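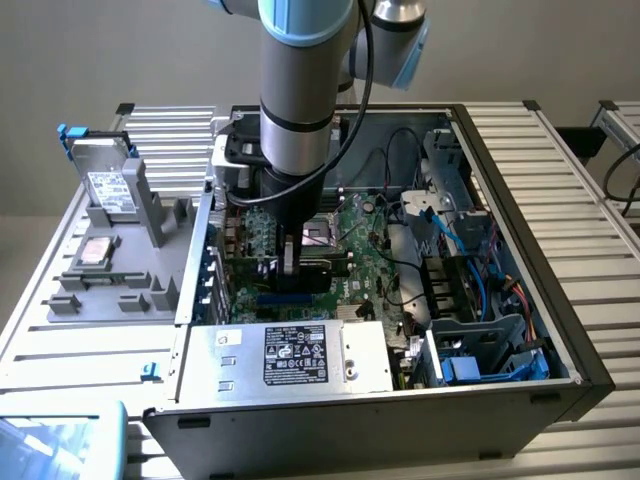
One guest told me the breakfast room at the Clevstead was the only reason she'd booked again, and could I please put that in my report.

Projects > Hospitality > Student Reports
Print | E-mail

So I did! My project was on why people come back to a mid-size hotel, and I spent November in the lobby with a clipboard (and way too much free coffee). The Clevstead has 132 rooms, and I got 40 guests to talk to me. Most didn't care about the pool. They wanted late checkout, a quiet floor and an easy walk to the Mosquera arena – parking came up a lot too. I also read through 3,864 online reviews, which ate my whole month. If I did it over, I'd stop at 3,000 and ask the night desk more questions.

We use cookies to improve your visit. Accept | Settings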